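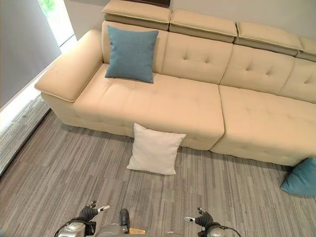
Minutes of the Safety Review Meeting, Noltside Home Robotics, Vikomthorpe Site
Date: 23/01/2019
Chair: Svenja Ammann
Present: Test Operations, Controls, Hardware, Site Safety
Apologies: Purchasing

1. Minutes of the previous meeting
Approved with one correction. Item 4 should read "left wrist encoder."

2. Living room fault, run 483
2.1 Test Operations reported that during run 483 of the pillow pickup task, the right arm of the Rotich unit kept moving after the operator released the enable switch. The task calls for the robot to lift pillows from the carpet and set them on the sectional sofa. Both hands were open and no pillow was held when the switch was released.
2.2 The arm traveled a further 302 mm toward the seat cushion before the operator pressed the emergency stop. The stop worked as designed. No one was inside the marked area, and no injury or damage was found.
2.3 Controls presented the log. The release signal reached the base computer on time. The right arm controller did not act on it for 933 milliseconds. The limit in the test plan is 600 milliseconds for the full chain, from release to standstill. The left arm stopped within the limit.
2.4 Hardware inspected the cable at the right wrist and found wear on the outer jacket near the connector. It was not agreed whether this explains the delay. Controls considers a full message queue more likely, as the right hand was sending repeated contact readings at the time. Both possibilities remain open.
2.5 Site Safety asked why the unit had been cleared for use after a slow stop was noted earlier in January. Test Operations replied that the earlier event was entered as an operator comment and did not go to review. The Chair asked that this be recorded as a reporting failure, separate from the fault itself.

3. Decisions
3.1 All powered arm motion in the living room is suspended until the Chair gives written release. Camera work with the arms locked may continue.
3.2 Any stop that exceeds the limit is to be filed as a safety event, whatever the outcome.
3.3 The request from Gukmont to watch a live pickup run is postponed.

4. Actions
Hardware: replace the right wrist cable and keep the old one for bench testing.
Controls: repeat the stop test on both arms with the contact readings switched on and off, and circulate the logs.
Test Operations: search the January comments for other slow stops.
Site Safety: draft the new wording for the event form.

5. Other business
Hardware asked for a second set of spare finger joints. Referred to Purchasing.

6. Next meeting
To be called by the Chair once the stop test logs have been circulated.

Minutes approved for circulation: S. Ammann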